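I spent most of my December evenings reading old church minutes, and I have never had a better time with a stack of photocopies in my life. If you've been here a while you know I have a soft spot for small country churches, the plainer the better. This one might be my favorite yet, and it took me 78 miles of back roads to get to it.

The Bratach chapel sits at the top of a long gravel hill, with a cemetery on the south side and a hayfield on the other three. It has white clapboard, a stubby bell tower, and four tall windows down each side with wavy old glass. No stained glass at all! The first congregation couldn't afford it and the later ones decided they liked seeing the weather. I agree with them completely. I sat in the third pew for most of an hour and watched a line of clouds come over the ridge, and I can't think of a nicer way to hear (or not hear) a sermon.

What got me hooked was the move. The chapel wasn't built on that hill. It started out down in the bottomland at Nustar, next to the creek, and the creek came through the front door three springs in a row. The minutes are wonderfully grumpy about it. One entry just says "Hymnals wet again." The next one, two weeks later, is a motion to buy land on higher ground, carried without discussion. 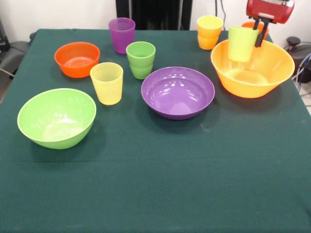 So they took it apart. I had always assumed, from the way people tell the story, that the whole building went up the hill in one piece behind a team of oxen, and there's a painting in the entryway that shows exactly that. The minutes say otherwise. The men numbered the boards with a grease pencil, hauled them up by wagon, and put the thing back together over one summer. If you crawl under the back stair (I did, with permission, in my good coat) you can still read a few of the numbers on the underside of the treads. I found 229 and I found 422, and I yelped out loud at both of them.

The bell is its own story. It came from a schoolhouse in Zovorley that had closed, and it cost the church 50 dollars, payable in two parts. The second part seems to have been paid in hay. It has a crack near the lip that you can only see with a flashlight, and it gives the bell a flat, friendly kind of clank - more like a dinner bell than a church bell. There was a push to recast it in the seventies. The congregation voted that down by a wide margin, and reading the arguments I found myself cheering. One letter says that the writer's children had been called to church by that clank and that she would not know how to be called by anything else.

After the bell I got completely absorbed in the kitchen records, which I had planned to skip. Please don't ever skip the kitchen records! The basement was dug out by hand after the move, and the first thing they put down there was a cookstove, years before there was any kind of furnace for upstairs. You can follow the whole life of the place through what it bought for suppers: enamel pans, then heavy white crockery, then a long run of mismatched stuff that people brought from home. The later lists are all plastic, and I suspect they looked a lot like these.
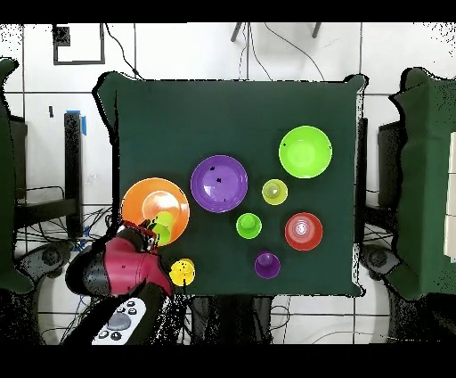
The suppers went on once a month, winter and summer, for longer than the church had a regular preacher. There were years when a minister only came through every sixth week, and the people kept the building alive by eating in it. I love that. I also love the arguments over dishes, which fill page after page. Somebody wanted a full matching set so the tables would look respectable for visitors from town. Somebody else said a table ought to look cheerful, and she won. I'm on her side, and an orange plate with a purple bowl next to it on a dark green cloth makes her case better than I could. She also got the supper moved half an hour earlier so the dairy families could come, and attendance jumped right away.

The other surprise in the minutes was the music. I had pictured an upright piano, the kind every church like this has, but until quite late they sang with nothing at all. They had a pitch pipe and a lot of confidence. A family called the Mfaume place, over the ridge, home for years, and when they sold the farm they gave the church a pump organ that had been sitting in the parlor under a quilt. It's still there. One of the pedals sticks and the top two notes are gone, but I was allowed to try it and I played the only hymn I know by heart, badly, and twice.

I should say something about the building's condition, as a few of you asked after my last post. The roof is good. The foundation on the creek side - I mean the side that faces the creek now, from way up there - has settled some, and you can roll a marble from the pulpit to the west wall. The windows need putty. The paint is holding up better than mine at home. There's a service on the first weekend of each month from spring through fall, and the door is open for anyone who wants to sit.

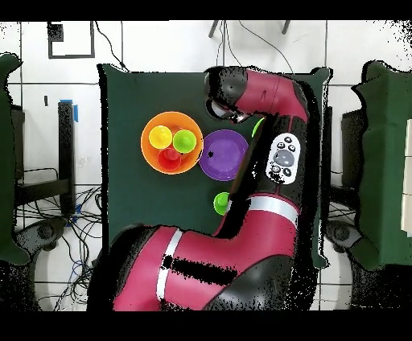

I went through the wedding book last, with my thermos on the pew beside me. The oldest entries give only names and the weather, but somewhere in the middle they start listing who stood up front, who sang, and what was served after. One supper had three kinds of pickles. The children got their own table in the basement every time, and I remember that table from my own church growing up, with the cups all piled into one bowl at the end for whoever was clearing - a yellow one, a green one and a red one in a big orange bowl would have had me right back there, swinging my feet. The last wedding in the book has no menu, only a note that it rained and they rang the bell anyway.

I copied out eleven pages by hand before my fingers gave up, and I still have the cemetery ledger to get through. Half of it is in pencil and very faint. I'm going back up when the gravel dries out, with a better lamp and old clothes for crawling under the stair, and I want to find board number one.

Posted January 4, 2022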